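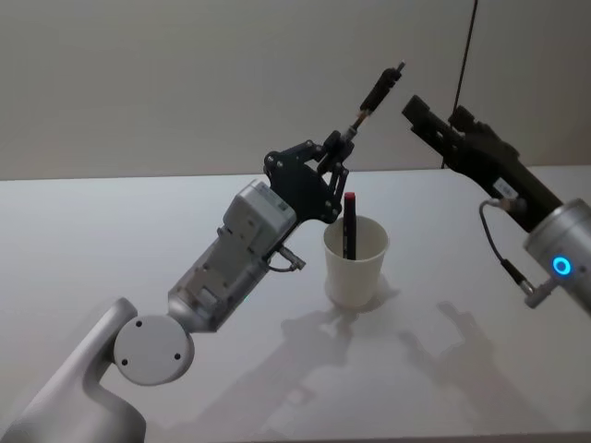 Zweiarmige Zelle am Packtisch einführen: Anleitung für Teamleitungen

Bei Lumenta stecken wir Stifte in Becher, für Werbesets. Früher machte das jede Person mit der Hand, bis zu 2.000 Stück in einer Schicht. Seit December-Umbau, also seit Dezember, arbeitet die Zelle mit. Ich schreibe auf, wie wir es gemacht haben.

1. Zuerst die Handgriffe zusammen mit dem Team aufschreiben. Endang Teoh hat 19 Jahre am Packtisch gearbeitet und kannte Griffe, die in keinem Plan standen.

2. Die Aufgabe klein halten. Ein Becher, ein Stift, eine feste Position. Den Becher in die Mitte zwischen die beiden Arme stellen und alles andere vom Tisch wegräumen.

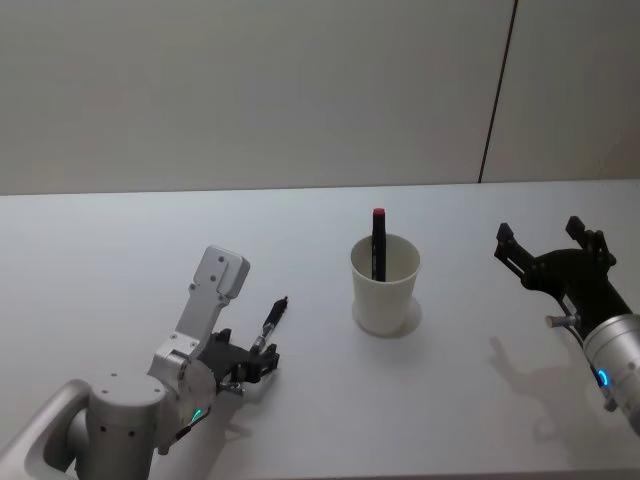

3. Den Greifpunkt am Stift festlegen. Bei uns gab es darüber viel Diskussion, und Gilang Hartono hat den Punkt dreimal geändert. Planen Sie dafür Arbeitszeit ein, nicht die Pause.

4. Neue Aufgaben klar verteilen. Wer früher gesteckt hat, prüft jetzt die Sets und korrigiert die Positionen. Diese Arbeit ist leichter für die Schultern, aber sie macht die Augen müde. Wir wechseln deshalb jede Stunde den Platz.
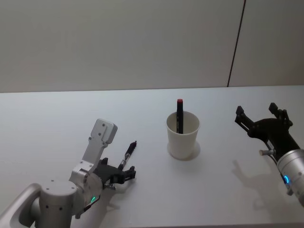 5. Ein Stopp darf keine Schuldfrage sein. Jede Person darf die Zelle anhalten und schreibt danach einen kurzen Satz in das Schichtbuch.

Fragen zum Wechselplan bitte an Qistina Saragih.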